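Espace Résidents Berge – Forum
Rubrique : Règlement et parties communes
Sujet : Horaires d'utilisation des appareils ménagers

Gestion_Berge
Mesdames, Messieurs,
À la suite de plusieurs courriers relatifs au bruit nocturne, la gérance Hasitz soumet à la consultation des résidents une modification de l'article 14 du règlement intérieur. L'usage des lave-linge et sèche-linge privatifs serait interdit de 21 h à 7 h. Les observations sont recevables sur ce fil jusqu'à la fin de décembre.

Zihan Yuan
Je prends acte du projet et j'y suis défavorable. Une partie des locataires travaille en horaires décalés, et le contrat d'électricité collectif prévoit des heures creuses à partir de 22 h. La mesure reviendrait à leur imposer le tarif plein.

lot211
Il convient de distinguer le lavage de l'essorage. Dans mon logement, seul le second est perceptible chez les voisins. Je propose de limiter l'interdiction à l'essorage et au séchage.
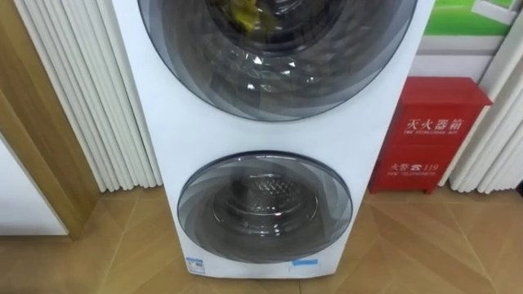

Stela Grecu
La distinction me paraît inapplicable. Aucun voisin ne saura dire quel programme est en cours, et la gérance n'ira pas le vérifier à 23 h. Je suis favorable au texte initial, sous réserve que l'horaire du matin soit porté à 8 h le week-end.

Zihan Yuan
Le week-end à 8 h, soit. Pour le soir, je maintiens ma demande de 22 h 30.

Gestion_Berge
Les deux propositions d'amendement sont enregistrées. Elles seront jointes à la convocation, avec le texte initial.

lot211
Merci de préciser si les lave-vaisselle sont concernés.

Gestion_Berge
Ils ne le sont pas.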